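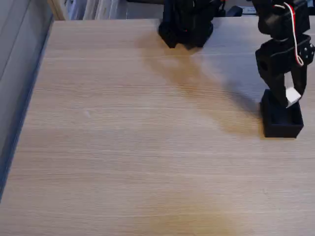
浅色木纹桌面，白天。

Tumano 手摇压面机：用了半年，来讲讲优点和火气

最后更新：11月
分享 2548 次

先交代一下背景：我是北方人，搬到 Tomar 以后最想的就是一碗像样的手擀面。超市里的挂面能吃，但煮出来总有点滑，挂不住酱。我自己会擀，就是懒，每次擀完肩膀要酸一整天，擀面杖还会把楼下邻居敲得以为我在装修（我手重，认了）。所以今年春天我在 Plenen 那家厨具店里看到 Tumano 压面机打折，站在货架前纠结了一会儿就抱回来了。

牌子其实是 Trerkow 家的，Tumano 是这个型号的名字。店里还有一款电动的，贵出一大截，店员很卖力地推荐，我没动心。我住的地方厨房插座少得可怜，电水壶和电饭锅已经天天在抢位置了，再来一个带线的我真伺候不起。

后来陆陆续续用到现在，压过面条、饺子皮、馄饨皮，还压过一次失败的荞麦面。下面想到哪儿写到哪儿，着急的可以直接看最后打分。

开箱和第一次清洗

盒子里有机身、摇把、一个夹桌子用的固定夹、一把小毛刷，还有一本六种语言的说明书，没有中文，英文那部分翻得也很随意。新机器滚轮上有一层防锈油，千万别急着压要吃的面！先揉一小团不打算吃的面，反复过几遍，直到压出来的面片上看不到灰印子为止。我第一团面出来的时候灰得像水泥，第二团还有一点点，到第三团才干净。

整台机器不能沾水。这一点说明书写得很小，藏在保修条款后面，我差点就拿到水龙头底下冲了。平时就是等残留的面干了以后用毛刷扫，缝里的用牙签挑。我现在的习惯是晚上压完放着不管，第二天早上再刷，干面渣一碰就掉，比趁湿的时候抠省事太多。

厚度档位

旋钮一共七档，1 档最厚。旋钮要往外拔一点再转，刚开始我不知道，硬拧，拧得手指头都红了。拔出来那一下的手感挺扎实的，咔嗒一声就卡住，用到现在没有松。

我自己的用法是这样的：

面团切成小块，压扁，先过 1 档，折一下再过，这样重复到面片表面光滑。这个阶段别偷懒，光滑不光滑全在这儿定了。

拌面、炸酱面停在 4 档，口感厚实，有嚼头。汤面再薄一档。饺子皮我用 5 档，然后拿杯口扣圆。馄饨皮用 6 档。

最后那个 7 档我基本不碰。面片薄得能透出手指的影子，提起来就破，要不断撒粉，撒得满屋子都是。我试过拿它做一种很薄的脆饼，倒是好吃，但是那天的心情不好吃。

面团要比平时硬很多

手擀面的面团已经算硬了，压面机要的比那个还硬。刚加完水的时候面盆里应该是一堆疙瘩，看着根本不像能成团的样子，捏一把能捏住就行。我头一回照着平时的软硬和的面，一进滚轮就糊在上面，摇把都摇不动，拆又不能拆，洗又不能洗，我对着它骂了半天普通话。

后来我的步骤是：疙瘩状的面捏成团，盖上碗，放着，去干别的事，洗个菜、回个消息都行，回来再揉几下就听话多了。用全蛋代替一部分水更好压，颜色也漂亮，不过味道会往意大利面那边跑，看你想吃什么。盐要放一点，碱我只在做凉面的时候加，加多了有股味道，家里人会抗议。

荞麦面那次失败，我觉得怪我自己贪心，荞麦粉比例太高，面片一出滚轮就裂成地图。后来荞麦粉减到小半，就能压了，断还是会断一点，当短面条吃吧。

固定夹，我最大的意见

这台机器做工哪儿都还行，唯独这个固定夹，我想给设计的人写信。夹口太浅，桌沿稍微厚一点就吃力，而且夹头的垫片是光面的，摇的时候会一点一点往旁边蹭。摇着摇着你就发现机器已经歪了，像一头慢慢转身的牛。

解决办法很土：夹头和桌子之间垫一块旧抹布，折两折。既防滑又不会在桌面上压出印子。我还试过防滑垫，橡胶那种，效果差不多，但是沾了面粉以后特别难洗，还是抹布好，脏了往洗衣机一扔就完了。

摇把也会掉。它只是插进去的，没有卡扣，往外带一点力就脱出来，掉地上那声音真的吓人。我的邻居 Natália Vieira 有一次来帮我摇，摇得兴高采烈，摇把直接飞出去，我们俩愣了一下然后笑得面都凉了……不对，面那会儿还没下锅呢，反正笑了很久。她后来自己也去买了一台，压的是她奶奶的方子，加很多蛋黄，送过我一大包，香得不得了。

切面刀头

刀头分宽窄两种，宽的我喜欢，窄的就一般。窄刀头切出来的面条老是藕断丝连，要一根一根去撕，尤其面片稍微潮一点的时候。对策是面片压好以后先晾一会儿，摸着表面不粘手了再切，两面再薄薄扑一层玉米淀粉。用淀粉比用面粉强，下锅不会把汤煮糊。

晾也别晾过头。11月这边开始潮了还好，夏天那阵子我转身去接个电话，回来面片边上都脆了，一切就掉渣。

宽面切出来真的好看，整整齐齐，手切是切不出来的（至少我这双手切不出来）。泼油的时候滋啦一下，辣椒面和蒜末的香味冲上来，那一刻我觉得这钱花得太值了。

摊面的地方和收拾

压面机还有一个隐形成本，就是地方。面片越压越长，压到后来像一条围巾，得有个够长的台面接着它，不然就折在一起粘成一坨。厨房的台面我试过，太窄了，面片总往水槽里溜。后来我都是找大一点的桌子，顺着长边摊开，想摊多长摊多长。

浅色的木纹桌面有个小麻烦，撒了面粉看不太清楚，你以为擦干净了，袖子往上一搁就是一片白。我现在的做法是先用刮板把干粉刮成一堆收走，再拿拧得很干的布擦，最后用干布过一遍。千万别一上来就用湿布，面粉遇水就是糨糊，越擦越糊，木纹的缝隙里全是。要是嫌麻烦就铺一块大棉布，面片放上面还不容易粘，完事了到阳台上抖一抖。

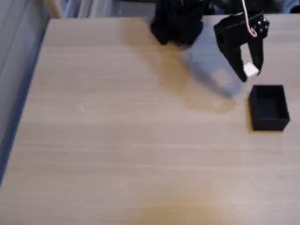
力气和噪音

很多人问我手摇累不累。我的感觉是，一个人吃的量完全不累，两三个人的量出点小汗，家里请客就别逞强了，找个人一起，一个送面一个摇，不然你会非常想要第三只手。送面的那只手要托着面片的尾巴，摇的那只手要匀速，中间还得有人接着出来的那一头，一个人做的时候我是摇几圈停一下，顺一顺，再摇。

噪音很小，就是齿轮转的那种轻轻的嗒嗒声，晚上十点压面也不心虚。跟我以前砰砰砰擀面比，楼下邻居应该最有发言权，她现在在楼道里见了我会笑了。

有一阵子机器摇起来吱吱叫，我以为坏了，翻到说明书后面才知道两侧轴头要滴一点油。用食品级的矿物油，滴一滴就够，摇几圈，拿纸擦掉多余的，声音马上没了。别用炒菜的油！放久了会变得黏黏的，还会有哈喇味，我姨妈那台老机器就是这么毁的。

跟手擀的比，味道差在哪儿

说一句公道话，机器压的面跟手擀的不是一回事。手擀面厚薄不匀，嚼起来有的地方软有的地方硬，酱也容易挂在上面。机器面太匀了，口感整齐，刚吃觉得好，吃多了会想念那种不整齐。我的折中办法是先用机器压到 3 档，省掉最费力气的那一段，然后自己拿擀面杖擀最后几下，用刀切。这样肩膀不酸，面也有点手擀的意思了。

饺子皮我倒是更推荐手擀，机器压的皮中间和边上一样厚，包的时候捏合的地方就显得厚，煮的时候中间熟了边还有点生。馄饨皮没这个问题，馄饨皮就该薄厚一致，这个活儿它干得比我好。

谁适合买

一个礼拜吃一次面以上的，买，不用犹豫。偶尔想起来才做一次的，我建议先去借一台玩玩，这东西沉，不用的时候很占柜子，搬进搬出几次热情就没了。厨房台面小、又没有一张能夹得住夹子的桌子的，先量一量桌沿有多厚，再去付钱。

家里有小朋友的话倒是个好玩具（大人看着点手指头），我外甥女能摇一下午，捏的彩色面团全给压成了长条。

打分

做工：8
档位手感：9
固定夹：4，这个分给得很客气了
刀头：宽的 8，窄的 6
清洁：7，摸清楚脾气以后
总体我还是喜欢它的，下个月打算用它试试做油泼面的那种裤带面，宽得刀头切不了，得自己动手，做成了再来更新。

评论 4

阿葵在煮饭：窄刀头那段太真实了，我一直以为是我买到次品。淀粉那招昨晚试了，确实好撕，不过我撒太多，锅里飘了一层白沫。

面粉过敏的猫：请问夹子垫抹布会不会越摇越松？我家桌沿是圆角的，怎么夹都翘。
作者回复：会松一点，压完一团我就顺手再拧一下。圆角的话我没试过，你可以垫一块小木片找平，别拧太狠。

Natália Vieira：（翻译软件看完的）摇把飞出去那次是你没有插紧！蛋黄面的方子我写给你了，你还没有做。

老周不吃香菜：电动的我买过，快是快，声音像吹风机，还是手摇的清静。矿物油在药店买的那种行不行？包装上没写食品级，我没敢用。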